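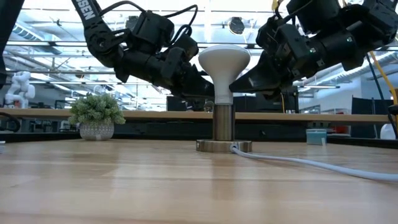
My football season finished in August, and I still wake up too early on match mornings. I coached the under-twelves at Pisonel for the first time this year, after two years of only carrying the water bottles. In my country I played cricket like everybody else, so football came to me late, from television and then from my nephew. I wrote most of my training plans at night, by the light of one big white bulb on a brass-coloured base, the kind of lamp that needs no shade. The notebook has 72 pages and I filled it completely, with arrows and small circles which only I can read.

The first matches were hard to watch. Our children all ran after the ball together, and the other team simply waited on the far side and scored. We lost to Sebastian by six goals. Mitali Ranasinghe, who has coached the older girls for a long time, told me I was shouting too many words. She was right. A child who is running cannot listen to a whole sentence, and mine were long because I was translating them in my head. After that I chose three words for the whole team, "wide", "turn" and "home", and I promised myself to use only those from the sideline. 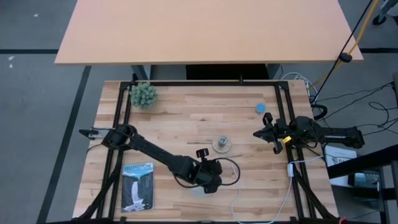 Did it change the results? Not for some weeks, but the players began to look for space before they looked for me. We drew with Bratusel, nil all, in rain so heavy that the lines on the field disappeared. It was a terrible match and I was very proud of it. Obaidul Amarasinghe's son played in goal for the first time that morning, and he has refused to play anywhere else after.

I should say something about playing time, because it was the subject of every conversation in the car park. At this age our club asks that every child plays at least half of each match. I agree with this rule, but it is not so easy to follow when you have fourteen players, two of them arrive late and one has lost a boot. In the beginning I tried to remember everything. Then Kumudini Patwary offered to stand beside me with a stopwatch and a list of names, and I have never been so grateful to a person holding a clipboard. When a father complained, she showed him the list and he went back to his coffee. 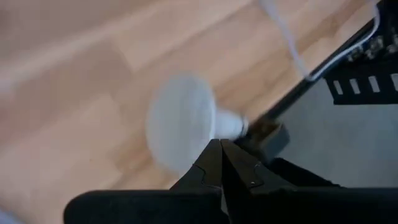
What did I do about positions? Every player changed position at least once a month, except for the goalkeeper, who had begged me. Some parents of the quick children did not like it, as they wanted them to stay in front and score. But our best defender at the end of the season was a girl who had started as a striker and was always offside. From the back she could see the whole game, and she organised the others much better than I did.

Training was twice a week at first and later only once, as the ground was needed for the seniors. I used one game more than any other. You make a square, put four attackers on the outside and two defenders inside, and the attackers try to complete 30 passes before the defenders win the ball. They never reached it. The highest was 26, in the last session before the finals, and the noise was so great that the seniors stopped their own warm-up to look.
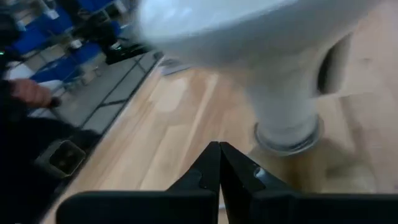
After that session I really believed we could win the semi-final — and for one half we were the better team. We were leading one to nil at the break. Then Sebastian brought on a tall boy who could kick the ball from one goal almost to the other, and we lost three to one. Some of ours cried. I did not know what to say in English, so I said "home", and they laughed a little and came in for the oranges.

Kiyoshi Yoshida has asked me to take the same group next year. I have said yes, on the condition that somebody else washes the shirts. I have also started the coaching course, and the first assignment was due on 12th September. I had to explain the offside rule to an imaginary parent, with a diagram, and it took me a whole evening. If you know a good drill for throw-ins, please leave it in the comments. Ours go straight to the other team.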